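Stekurside Community Kitchen and Workshop
Equipment Review Meeting
Minutes of the meeting held on August 19, 2025, upstairs room

Present: Shadi Salameh (chair), A-yeong Geum (minutes), the two bakery leads, one representative of the packing bench, and the building manager until item 4, when he left to see to the boiler.
Apologies: the accounts office, who sent a note saying they already knew what they thought.

1. Minutes of the last meeting

Agreed, with one correction. Under "other business" the word "unanimous" should read "tired".

2. Matters arising

The new kettle has arrived. The old kettle has not left. Carried forward.

3. Lorkau benchtop arm: end of trial

The meeting spent most of its time on the Lorkau arm, which has been on trial at the packing bench since January under the Phromma rental plan. The plan gives us the arm, a two-finger gripper with a camera at the wrist, the teaching software and telephone support. The trial ends next month and Phromma would like to know whether we are keeping it. They have asked this in three emails, each friendlier than the last.

AG reported on the picking sessions. The task is the one agreed in January: a single item is put down on the white table, the arm finds it, lifts it and places it in a tray. Items are put down singly because the cheaper software tier gets confused by company. Over the last set of sessions the arm made 91 correct picks, with 16 dropped and the rest given up on before contact. The packing bench representative asked that "given up on" be recorded as the arm's decision and not the bench's.

Long, rounded items were discussed at some length. The gripper manages them well when it comes down across the middle and poorly when it takes them near one end, at which point they swing. SS asked whether the fingers could be padded. Phromma sells padded fingers. SS asked whether we could pad them ourselves, and was told that this had been tried with a washing-up sponge and that the results were in the sponge's favour.

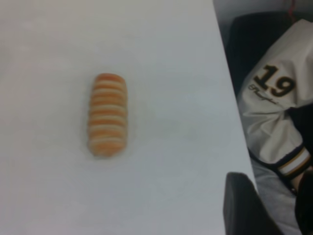

There was some disagreement over speed. One of the bakery leads had timed a full cycle at 38 seconds, including the pause while the arm thinks. The packing bench does the same job in the time it takes to say so. AG pointed out that the arm was never meant to beat anyone, only to carry on through the dull part of the afternoon, and that on the afternoons in question it had carried on. This was accepted, though the bakery lead wished it noted that she also carries on through the dull part of the afternoon and has not been offered a support contract.

Lighting: flat, even light suits the camera best. The overhead lamps are fine. The window is fine until about teatime. A blind was proposed and everyone looked at the building manager.

Seating: whoever runs a session sits at the side of the table with the stop button within reach. The stop button cable is too short for the left-handed. Phromma to be asked for a longer one.

4. Alternative quote

SS had obtained a quote from Clillavum for comparison. Their arm is quicker, comes with a suction head as well as fingers, and costs a good deal more per month. The brochure describes it as "intuitive". The Lorkau brochure also said this, and the bench representative reminded the meeting of the first fortnight. Clillavum's minimum term is 36 months. There was a silence, after which the building manager left.

5. Teaching software

The software is the best thing in the package. Moving the arm by hand and saving the positions is easy enough that all of the bench staff can now do it. The updates are less popular. The most recent one renamed every saved position to "Position", and AG spent a morning putting them back. Phromma apologised and credited us a week.

6. Decision

Agreed to extend the Phromma rental for a further six months at the present rate, provided they include the padded fingers and the longer cable at no charge. If they will not include both, SS may settle for the fingers. Clillavum to be thanked and told we will be in touch, in the usual sense.

One bakery lead asked to be recorded as neither for nor against. So recorded.

7. Actions

SS to reply to Phromma, all three emails.
AG to back up the saved positions before the next update, and to write down where the backup is.
Packing bench to keep a note of drops by item shape, using the form provided and not the back of the rota.
Building manager, in his absence, to find a blind.

8. Any other business

The biscuit fund is in debt to the stationery cupboard. The method by which this happened was explained twice.

Next meeting to be fixed once Phromma have answered.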